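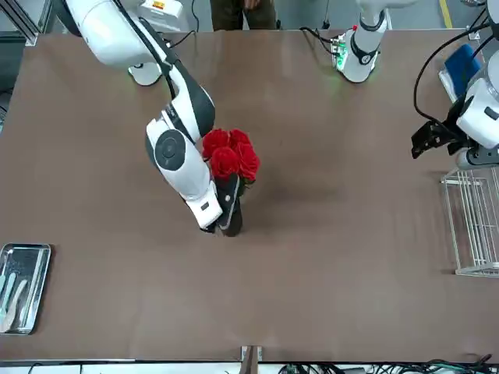 Red roses in a dark container

Flollia, the box edition: So-yul Choo gives her fans plenty to unpack

May 29, 2021
By Lindalva Marinho

I should admit up front that I have been a So-yul Choo fan since the days when she was the quieter half of Junenance, so when her label Won put up the box edition of her new album I had my card out before the page had finished loading. Mine came in the mail last week, number 654 of 2211 according to the little stamp on the back, and I have hardly played anything else since (my neighbors have been very kind about it).

If you missed the gossip pages over the winter, you missed a lot. Junenance called it quits in September, there were unfollowings, there was a very cold post from Nam-gil Kwak on a night when he really should have gone to bed, and for a few weeks every song either of them hummed online was picked over for clues. Choo kept her mouth shut through the whole thing. Then came Flollia, a solo album with her own name on the writing credits from top to bottom, and I suppose we can all stop guessing now, or at least guess with better material.

The music first, then, as it's the part that matters most. The opener, "Second Coat," starts with just her voice and an upright piano that could use a tuning, and it's the best thing she has ever put her name to. I played it for my sister over the phone and she asked me to start it again before it was over. "Ask Me at the Door" is the one you'll have heard on the radio, and it's fine, it's catchy, I sing it while I do the dishes, but it feels like a song somebody asked her for. The ballads in the middle do run together a bit. Bernardo Vilela produced most of them and he does love a string section - by the third big swell I was hoping somebody had left the violins at home. Things pick up again with "Harbor Lunch," a silly, bouncy little number about two people splitting a bill, and I dare you to sit still through it.

Lots of people are going to hear "Kept Your Coat" as an answer to Kwak's post. I don't know that it is. She sounds more tired than angry, and the last verse is kinder than I would have managed!

Now for the box. You get three discs: the album, a set of demos, and a live recording made at the Skuden, a lovely old hall that seats 1249 and sounds, on this disc anyway, like your own living room with the rug taken up. The live set is the reason to buy this edition over the regular one. You can hear people laughing at her stories between songs, and when Yu-na Do walks on as the surprise guest there's a scream so loud it rattled a speaker of mine. Their duet on the old Junenance hit "Paper Weather" is worth half the price by itself, and it took some nerve to sing that one with somebody new.

The demos are for people like me. Some of them are barely a minute long, one has a kettle going off in the background, and I enjoyed every one once. I've gone back to only two.

As for the package, I have mixed feelings. The lyric book is beautiful, with heavy pages and her handwritten changes printed in the margins, and I read it cover to cover at the kitchen table with my coffee going cold. The box itself has a lid so tight that I had to hold it between my knees to get it open, and one of the disc trays had already cracked in the mail. I wrote to Won about it and got a polite reply the next morning with a new tray promised, so I can't grumble too much. The poster is folded, though, and folded in eighths at that, and I don't see how anyone is supposed to hang it without ironing it first. The sticker sheet I gave to my niece, who put the whole thing on her lunch box before I got my shoes off.

Should you buy it? If you only know the radio song, get the regular album and spend the difference on a nice dinner. If you were there for Junenance, and especially if you cried a little when they split (no shame in it, I was in a parking lot when I read the news), I think you'll be happy with the box, cracked tray and all. I keep going back to that live disc late in the evening with the lamp on, and I'd gladly have paid for a ticket if I'd been able to get one.

Recent reviews
Yu-na Do's acoustic set: short, sweet and a little too polite
Bernardo Vilela steps out from behind the mixing desk
Looking back at the first Junenance album
Nam-gil Kwak's new single has a great chorus and nowhere to put it

Last updated: May 29, 2021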